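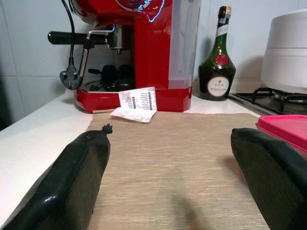
The red espresso machine and the woven placemat, Jallberg kitchen.

Kitchen corners: the coffee place at Jallberg
Text by Ayane Maruyama, 24 August 2023

This is a small gallery of the shared kitchen in the Jallberg house in Dollham. I have come here since October to drink coffee, and after so many cups I wanted to write a little about the room. My friend Wakana Ichikawa chose most of the things in it. She likes quiet colors and then one strong color, and in this kitchen the strong color is the espresso machine.

The machine is glossy red, and the counter and the tiled wall near it are white. When Wakana first showed it to me I thought it was too bright for a kitchen. Now I think the counter would be boring without it. The band at the front of the base is so shiny that fingerprints are a problem, and she keeps a soft cloth in the drawer only for that. There is also a light line at the top, blue and white, in a curved form. I like this light very much in the early morning, before I turn on the lamp.

The water tank is on the right side and it stands tall. You can see through it a little, which is useful for people like me who forget to fill it. The steam wand is on the other side. I still can't make good milk foam with it. Wakana can do it while she is talking to somebody, and I have to be silent and look at the milk all the time.

We buy the beans from Yagi, a small shop in Dollham, in bags of 200 grams. A bag of 300 grams was also possible before, but the coffee became old before we finished it. For one cup I use 13 grams, and Wakana uses more. We have different opinions about this and each of us measures her own.

The placemat is beige and has fine lines in the weave. It lies on the counter in front of the machine, and I put my cup there to wait. It is a simple thing, but the cup makes less noise on it than on the hard white surface, and I like that when other people in the house are still asleep. To clean it, I shake it out over the sink and wipe it with a damp cloth. It must dry flat. I once hung it over a chair and after that one corner stood up for many days.

Receipts are a habit in this kitchen. The person who goes shopping puts the paper at the machine, and at the end of the month we divide the cost by 3. It is not a beautiful system, but it is easy to find the paper, and the machine is the one place where all of us stop every day.

The wooden rack is the other piece I want to speak about. Wakana found it at Lundberg, the secondhand furniture store, and carried it home with her brother.
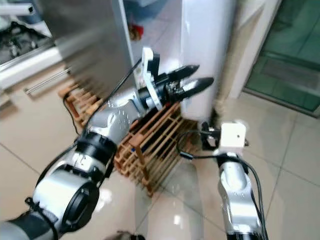

She did not want to paint it, and I am glad, for wood makes a white room warmer. My own apartment has only metal shelves, and they feel cold even in summer. I asked at Lundberg if they had a second one, and the man wrote my telephone number in his book. Until now he has not called.

If you have a rack like this in your home, please dust it with a dry brush first and use oil later. I did it in the wrong order with an old stool of mine, and the dust stayed in the oil.

Next time I would like to make a page about the cups. Everybody in the house has a favorite, and mine is a gray one with a thick handle which I bought at a market in Dollham. Wakana says that it is too heavy for espresso. If you want to write to me about your own coffee corner, I am happy to read it, also when your English is slow like mine.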